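# About Daden

Most pages like this one begin with a passion. Ours began with an argument over a sofa.

Ketsara Rungrueang had bought a second-hand three-seater that came with a tag saying the filling was "natural and sustainable". She cut open a cushion to wash the cover and found plain foam, with a thin wrap of something fluffy around it. The seller said the wrap was the natural part. She asked for the paperwork and was sent a drawing of a leaf.

Daden is the workshop she set up afterwards with Anong Khunthong, who had spent 17 years repairing chairs for hotels and had stopped believing labels well before that. We re-upholster, re-spring and mend domestic seating. We also write reports on what is inside a piece of furniture, for people who are thinking of buying it or who wish they hadn't.

There are seven of us. We have one workshop, one van and a waiting list that gets longer every March, when people open their curtains and look at their armchairs in daylight.

## What we do

Re-covering is the bulk of it. You choose a fabric, or bring your own, and we tell you if it's a bad idea. Loose weaves and cats are a bad idea. So is most velvet sold by the metre at a price that makes you feel clever.

Re-springing and re-webbing come next. A seat that sags usually has tired webbing, and new foam on top of tired webbing is money thrown into a hole. Plenty of firms will sell you the foam anyway. We turn the chair over first, and if you're standing there we'll make you look too.

We mend frames when they can be mended. Some can't. A good deal of modern furniture is held together with staples and hope, and there comes a point where the repair costs more than the whole thing did new. We will say so, and charge you only for the time spent looking.

Last, there are the reports. We started these under the name Ruangrit, which was going to be a separate company with its own letterhead. It lasted one winter. Two sets of accounts were too many for people who dislike doing one, so Ruangrit is now just what we call the back office and the filing cabinet in it.

## What we think of our own trade

Upholstery has a warm glow around it at the moment. There are programmes about it, and people cry when the chair comes back. We like a good chair as much as anyone, but we'd ask you to be careful with some of what gets said.

"Handmade" has no fixed meaning that we can find. A person pressing the trigger of a staple gun is using a hand. "Traditional methods" might mean horsehair and hand-tied springs, or it might mean that somebody's uncle did it this way in a garage. "Lifetime guarantee" deserves one question — whose lifetime? We have met three-year-old sofas with lifetime guarantees from firms that no longer pick up the phone.

We don't offer a lifetime guarantee. We offer seven years on springs and webbing, and two on seams. Fabric we don't guarantee at all, as we didn't weave it and we won't be the ones sitting on it.

We are also doubtful about the claim that repair is always greener. It often is. If we drive the van a long way to collect a footstool, strip it, throw away everything but the legs and drive it back, we aren't sure who has been helped. We keep to within 28 miles of the workshop for that reason, and also because Anong does the driving and has views on motorways.
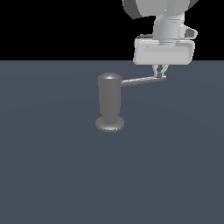
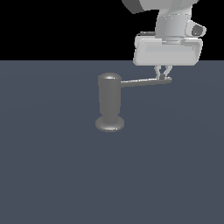 **Is it cheaper to have a sofa re-covered than to buy a new one?**

Usually it costs more than a cheap new sofa and less than a good one. A three-seater takes a lot of fabric and several days of work, and there is no way round either. If your frame is sound and you like the shape, it can be worth the money. If you're only trying to save some, a washable throw will do more for you than we can.

## How the work goes

You send us photographs, including one of the underneath. People forget the underneath. We reply with a range of prices, and the range is wide because we haven't seen inside yet. Anyone who gives you an exact figure from one picture of the front is guessing, or has already decided to charge you the top of it.

If you're happy with the range, we come and look. The visit costs 80 pounds, taken off the final bill if you go ahead. We used to do visits free. A surprising number of those turned out to be people who wanted a second opinion to wave at another upholsterer, and we got tired of being waved.

Once the piece is stripped, we ring you with a fixed price. You can say no at that stage. We'll put the old cover back on as well as it will go, which won't be perfectly, and return it.

## Things we've tried and given up

Flalitz was our name for a flat-pack armchair kit, springs included, which customers would put together at home. We made four. One of them is in the staff kitchen and nobody sits in it by choice.

Trenix was a booking system we wrote ourselves so that customers could follow a job from day to day. What they mostly followed was nothing happening while the glue dried, and then they rang to ask why. We went back to a paper diary. It has coffee on it, but it has never double-booked anyone.

We mention these because "about us" pages tend to go from a small start to steady success without a bad year in between. We had a bad year. It was the second one, and a bulk order of cushion inners had a lot to do with it.

## Who you'll deal with

Ketsara answers the emails and writes the reports. She'll ask for the receipt and the label, and she'll want to know what the seller told you in so many words. Anong does the visits, the frames and the difficult springs. The cutting and sewing is shared among the other five, who asked not to have their faces or their hobbies on this page.

We have no mission statement. Ketsara drafted one and Anong crossed out the adjectives, which left "We mend seats", and we didn't think that needed framing.

The workshop is open from eight in the morning until four. Please ring before bringing anything larger than a dining chair, as the door is narrow and the lane outside is narrower.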